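Subject: [Clanum-list] Flornstead open day, my write-up (long, sorry)
Date: 09/03/2019

Hello all, got back from Flornstead about an hour ago and I want to get this down while it's fresh. The two-armed table was the thing everyone wanted to see. 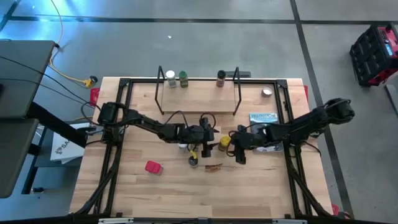
Rigoberto Mamani wrote:
> Is anybody going to the Flornstead day? I can't make it, I'm on shift. If you do
> go, please ask them how they teach the arms. At the Kaketberg demo in
> February they only ran a canned routine and wouldn't let us move a single
> thing on the table, and I came home thinking I'd watched a very expensive
> music box. I'd like to know if these ones can cope when a jar is in the
> wrong place. Also the parking, is it still dreadful?
>
> Rigoberto

Parking first then: yes, still dreadful. I ended up in the lane behind the garden centre and walked. The 43 bus stops right outside and I'll be on it next time.

Now the arms. I did ask, Rigoberto, and I got a proper answer! They don't write out the movements at all. A person sits down with a pair of hand controls, does the job with the robot's arms, and the whole thing gets recorded. Then they do it again with everything shuffled about a bit, and again, and again. For the putting-away job they had 364 recordings when I was there, and the young woman at the desk reckoned she'd done nearly half of them herself. She said her shoulders knew all about it.

The job is putting small kitchen bits where they belong. There's a little raised wooden shelf at the back of the table for jars and spice bottles, and then various pots and bottles in the middle waiting their turn. It's all ordinary stuff you'd have at home. I liked that. I've been to enough of these where the robot stacks identical coloured cubes and you're supposed to gasp. There was a Yellowstone book lying on the table too, under the right arm, and a boy next to me got quite fixated on whether the robot had read it.

So, does it cope with a jar in the wrong place? Mostly! They let us move things, which I gather is more than you got at Kaketberg. You told the chap running it what you wanted shifted, he stopped the arms, you shifted it and stood back behind the tape, and off it went. A few inches either way made no difference that I could see. I turned one bottle on its side to be awkward and it had three goes at it, pushed it along the table, and gave up. Someone else put two bottles right up against each other and it picked up the pair together, then dropped one. Big cheer for that. I think we cheered more for the mistakes than for the ones it got right, which seems a bit unkind looking back.

It's slow, I should say. I'd pictured something like a car factory and it's more like watching somebody do the washing up while half asleep. A bottle would take it 20 seconds or so, sometimes longer if it hesitated, and it does hesitate. The two grippers come in towards the middle and sort of hover there as if each is waiting for the other to go first. I asked whether they ever bang into each other and he said they have done, early on, and that there's a limit on how hard they're allowed to push now.

I had a go on the hand controls as well (there was a queue, I waited 31 minutes, I timed it because my parking was dodgy). It's much harder than it looks. You've got no feeling in your fingers at all, so you're going entirely by eye, and I kept closing the gripper just short of the lid. My second try I got a jar on to the shelf and I was absurdly pleased with myself. The left hand I never got the hang of. They said people who play an instrument pick it up quickest, so those of you in the Clanum band should go along and show me up.

Other bits, in no order:

The Huanca people had a stall in the corridor with their little wheeled base, but the battery was flat by the time I reached them and they were handing out leaflets instead. I've got spares if anyone wants one.

There was a talk at two about grippers. I missed the first part on account of the queue. The bit I caught was about why they use two plain fingers when a hand would seem the obvious thing, and the answer was that hands break, and cost a fortune, and you can do a surprising amount with a pinch. There were supposed to be slides going up afterwards. If I find them I'll post the link.

Tea was fine. Cake had gone by half past one, so be warned.

They said they'd like to do another one before the summer, and that they'd take groups on a weekday evening if there were enough of us to make it worth opening up. I said I'd ask on here. I'd go again like a shot, and I'd want to try something soft next time, a cloth or a bag of rice, as I didn't see it handle anything floppy all day and I forgot to ask if it can. Rigoberto, I assume you're in, shifts permitting? Anybody else, drop me a line off list and tell me which evenings you can't do. I've got space for three in the car, but one of you will have to have the seat with the dog hair.

Right, I'm off to put the kettle on.

Bev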